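Automated sorting of pottery finds: what happens to the people on the bench?

Posted in Work and Workplace > Automation 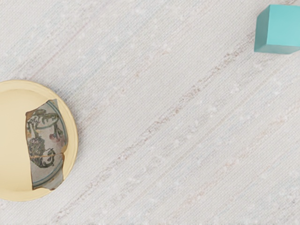

Simulated view: painted shard on a yellow plate, teal cube at top right.

I work in the finds room at the Hornusgate store. We wash, mark, sort and box broken pottery from building sites, and most of it never goes on show. In September our manager told us that Trenimport, who own the store, want to put in a robot cell from Fosent to do the first sort and the moving between trays. They are trying it in simulation first, and the picture is from that. Painted pieces are part of the trial as well as the plain ones.

There are two of us on the sorting bench and we have been told our jobs are safe but will "change shape". I would like to hear from anyone who has been through this. What did you end up doing all day? Did your pay grade move? And did the machine cope with pieces that had been mended? We get a lot where two bits have been stuck together and the join is weak. I am not against it, my wrists would be glad of the rest, but I have had no straight answer yet on who is responsible if something gets broken.

Thanks in advance.

Chin-lung Huang

I was on the sorting bench at Chou when ours went in. We don't do archaeology, we handle returned tableware and tiles, but the work is close enough.

The lifting went first. Before, I would pick up and put down up to 2,000 pieces in a shift. Now the arm does nearly all of that and I look at the ones it sets aside. On a normal day that is 200 or so, and they are the awkward ones: mended, very thin, glaze lifting, or a pattern it can't match. So the day is easier on the hands and harder on the head. By three in the afternoon I am more tired than I used to be, and we had to ask for an extra break. We got it, but only after a few months.

On mended pieces, ask to have them kept out of the arm's trays altogether until somebody has shown you it can tell an old join from a painted line. Ours could not at the start. Cracks running across the pattern were read as decoration. It got better once we had marked up a lot of our own examples, and that marking up was done by us, on top of the usual work. Get the hours for it agreed beforehand.

Pay grade: mine went up one step after I asked for my job description to be rewritten. It did not happen by itself. Keep a note of the new tasks as they come in, with the time each one takes.

Responsibility for breakages should be in writing. Ours says that if the cell is running in automatic, it is logged against the cell. If you have stopped it and reached in, it is logged against you. Read that part carefully.

kilnside

Simulation tells you very little about dust. Ask them to run it with real trays straight off the drying racks before they sign anything. Also the plates and cubes they practise with are all nice and clean and nothing weighs what it should.

mro_77

same thing at my place, different trade (bottles). They said nobody would go and nobody did, but when people left they weren't replaced. Join the union if you haven't.

Related posts
Who trains the robot, and is it paid time?
Asking for a regrade after new equipment
Wrist pain from repetitive sorting
What to ask at a consultation meeting
Marking very small finds by hand

We use cookies to keep you signed in and to count visits. Accept all | Manage choices

Contact us | Community rules | Copyright of posts remains with their authors | Back to top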